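Torncombe 306 Dual-Arm Bench Cell
Sold and installed by Fustov, Druretport
Price: on request, after the site visit

Overview

The 306 is a pair of small arms on a shared worktop, built for light counter work such as cups, lids, stirrers and small packaging. It ships with a two-finger gripper on each arm, the Prado controller, a pendant, and a binder. Please read the binder. Most of this page is about why.

You will find plenty of sellers describing cells like this one as "safe by design" or "certified collaborative." We don't use either phrase. An arm can be designed for use near people, and its maker can show test papers for it. Your cell is a different matter. It has your gripper, your part, your table height and your staff leaning in to grab a napkin. The arm's papers were signed before any of that existed, and no badge on the housing covers it.

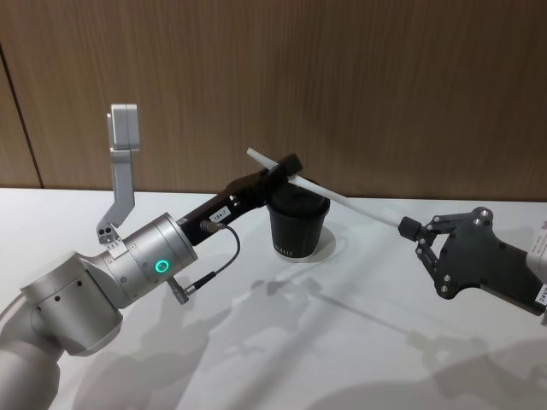 Both arms at one cup, with the white stick in the right-hand gripper.

Take a job like the one shown. A cup is light, and a thin stick is about as harmless as a part gets, so buyers tend to skip straight to the cycle time. Then somebody swaps the stick for a metal skewer, and the risk assessment on file is still the one for the stick. We have seen this more than once. The paperwork had a nice cover on it, too.

What you get

Two arms with two-finger grippers
Prado controller with separate stop inputs for each arm
Teach pendant with hold-to-run switch
Mounting plates for a flat worktop
Printed and electronic copies of the binder
Site visit before the order, second visit before handover

What you don't get

A finished risk assessment. We'll sit down and write it with you, using your actual parts, but we won't hand you one from a drawer. If another supplier offers you a completed assessment before they've seen your room, ask them what room it's for.

You also don't get fencing or a scanner as standard. Some customers need them and some don't, and we can't tell which from an email. Floor tape is sold separately, and we'd like to point out that floor tape has never stopped a robot.

The distance question

Published speed and force limits are useful, and we measure against them. But people read them like a speed limit sign, one number for the whole road. Contact with the flat of a hand and contact with the side of a face are treated very differently, and a counter puts faces lower than you think once customers start bending down to watch. We measure at the points where a person can really reach, with the actual gripper fitted.

Pinch points get even less attention. With two arms on one table, the tightest gap is often between the arms, and it moves. Each arm can be well behaved alone and still make a trap with its neighbor. The same goes for a gripper closing toward something fixed, or toward a cup with fingers on the other side of it. Our checks cover both arms running together. If you were quoted a one-arm test for a two-arm job, ask for half your money back.

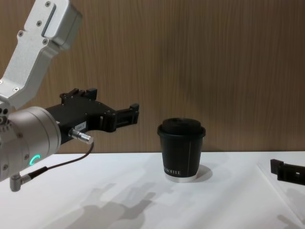
Six rules we hold our own installs to

1. Assess the task, then the arm. Write down the part, the gripper, the speed, and who can reach in. A change to any of these reopens the file.

2. Test both arms in the same run. Separate results don't add up to a shared workspace.

3. Put the stop where a hand goes in a fright. That's usually the front edge of the counter, and almost never the back of the cabinet where it looks tidy.

4. Treat a status light as information. It reports what the controller believes about the arm. It says nothing about whether your sleeve is in the way, and it doesn't replace a lockout before anyone changes a gripper.

5. Route and check cables. A loop that hangs clear in one pose can catch in another, so we step through the full range of motion slowly with someone watching the cable and nothing else.

6. Keep food rules separate from machine rules. A gripper that passes on force can still fail on cleaning. Ask for both sets of papers. If the answer to the second request is a puzzled look, you've learned something.

Nabila Majimbun, who runs our installs, would like a seventh rule about not using the word "cobot" in the risk assessment at all. She has been outvoted so far.

Handovers between arms 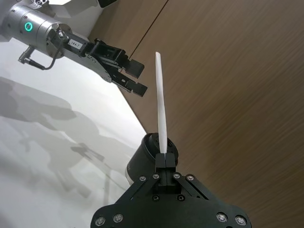 Passing a part from one gripper to the other is the feature most people ask to see, and the one we trust least on a data sheet. "Coordinated handover" can mean that the controller confirms each grip before the next move, or it can mean that two programs were timed with a stopwatch and haven't drifted yet. Ask which. A stick clamped upright at its base, with the other gripper's open pads right next to it, leaves very little room for drift, and very little room for a finger. On the 306, the Prado waits for a grip signal from both sides before either one lets go, and we set the approach speed for that stretch lower than for the rest of the cycle. It costs time. We quote cycle times with that slowdown included, so our figure will look worse than some others you've been sent.

Durability

We ran our bench unit for almost 3,000 cup cycles before agreeing to list it. That's enough to find a bad fastener and far too few to tell you what year four looks like. Plan on checking fingertip pads and gripper screws every 7 days to begin with. Stretch the interval only when your own log gives you grounds to. The log sheet is in the binder, behind the tab everybody skips.

Questions we get a lot

Can we run it next to customers with no guarding?
Maybe. It depends on the task, the speed and the reach, and it may turn out that the speed you'd need without guarding is too slow to be worth buying the thing. We would sooner tell you at the first visit.

Is it compliant out of the box?
With what, and doing what? The box has no task in it. The arms come with the maker's declarations, copied in the binder. The finished cell gets its own file.

Can our staff change the program?
Yes, with a password and a change sheet. A shifted cup position counts as a change. So does a new lid.

Do you offer a discount if we skip the second visit?
No.

Ordering

Units for installation in December need a site visit booked well ahead. Bring the real cups, the real sticks, and whoever will be cleaning the machine at closing time. Samples "close to the final part" are no use to us. Contact the Fustov counter in Druretport and ask for the 306 visit form.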